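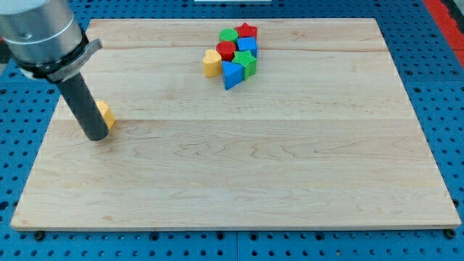
# Chapitre 3 : Pousser, séparer, ranger

En février, nous avons passé une journée entière aux portes ouvertes de l'atelier Lacroix, à Plostham, et nous en sommes revenus avec l'envie de réécrire ce chapitre de fond en comble ! On y montrait des bras robotisés au travail, et celui qui nous a retenus le plus longtemps n'avait ni pince ni ventouse : une simple tige, une planche de bois, des blocs de mousse de couleur. Avec si peu, que peut-on faire ? Beaucoup de choses, vous allez le voir.

Pousser un objet paraît facile (vous le faites chaque matin avec votre tasse). Mais essayez donc d'écarter un bloc jaune de ses voisins, du bout d'un crayon, sans renverser l'étoile ni faire pivoter le cube. Où poser la pointe ? Dans quelle direction appuyer ? Un cylindre, un cœur et un prisme triangulaire ne réagissent pas du tout de la même façon, et c'est là que la géométrie devient passionnante.

Nous étudierons d'abord le contact entre la tige et le bloc, puis le frottement sur la planche. La section 2 reprend un exercice proposé aux visiteurs par l'équipe Gatel, avec un tableau de 976 poussées relevées à Trukham. Gardez-le sous la main, il resservira au chapitre suivant.

**Avant de commencer.** Posez une gomme sur votre table et poussez-la avec un stylo, d'abord au milieu d'un côté, puis près d'un coin. Dessinez les deux trajets dans votre cahier.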